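1/ Wemum says its new bottle "pays for itself in 82 refills". I've read the leaflet twice and can't find what they think a refill costs.

2/ Tap water in Trirthorpe costs me next to nothing. So they must mean 82 shop-bought bottles. Who was buying those?

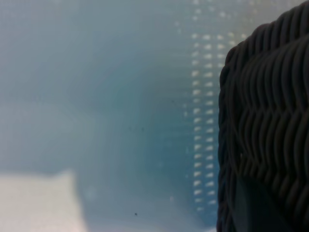 ## 3/ The survey

They asked 200 people. All 200 already owned a Wemum. Of course they drink more water now. They say so on a form that enters them in a prize draw.

4/ Maximiliano Vidal reckons I'm being mean and that it's only a bottle. Fine. Then sell it as a bottle.

5/ I wrote in April asking for the sums. Still waiting. My old jam jar holds water too, and it came with jam.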